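Project report: writing house rules for a two-armed helper robot (in simulation)
Aisyah Ismail, Intro to Robotics Lab

What I set out to do

My original plan was to get a simulated robot to clear a table. Then I read the lab handbook and noticed it had loads of rules for the real machines (stay behind the line, one person on the stop button) and pretty much zero for simulated ones. So I changed my topic! My project became a short set of good practice rules for people running a two-armed robot in a home setting, tested in the simulator before anyone tries them on hardware.

I named the rule set Nundis, after my grandmother's cat. The logging script is called Sallora and I wrote it myself, so please be kind about the code.

How I came up with the rules

I started by running the robot with no rules at all and logging every time it touched something it wasn't supposed to. That gave me 839 runs, and I threw out the ones where the simulator crashed before the arm moved, which left 791. Reading through those logs took most of March — I don't recommend doing it on a laptop with a dying fan.

Most of the bad contacts fell into a few groups, and I wrote a rule for each. I also borrowed the idea of a "quiet arm" from a classmate's project on shared workspaces. If one arm is busy over the table, the other one holds still with nothing in its gripper.

The rules

1. Check the start pose. Both arms have to be clear of the furniture before the program is allowed to move anything. I used to skip this all the time and it cost me a whole weekend of useless logs.

2. One arm works, one arm waits. The waiting gripper stays empty and away from the table. The working arm comes in slowly over the dishes, and anything that sticks out (our little yellow figurine with its arms spread is the worst) gets extra space around it.
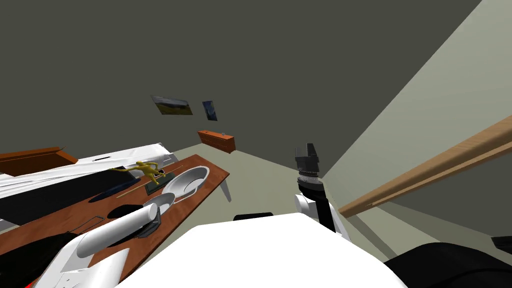

3. Small things count as obstacles too. My first version only protected the bowl and the furniture, so a thin stick on the table was basically invisible to the planner. Now everything on the tabletop gets a safety margin, even if it looks harmless.

4. Log the stop, and say why. Every stop gets a one-line reason typed by a person. "It looked weird" is allowed, but you have to say what looked weird.

What I'd change

Rule 4 annoyed my testers the most, and I get it, typing a reason when you're in a hurry is no fun. I'd like to try a short menu with a blank box at the end. I also want to run rule 2 with a moving person in the room, which my setup can't do yet.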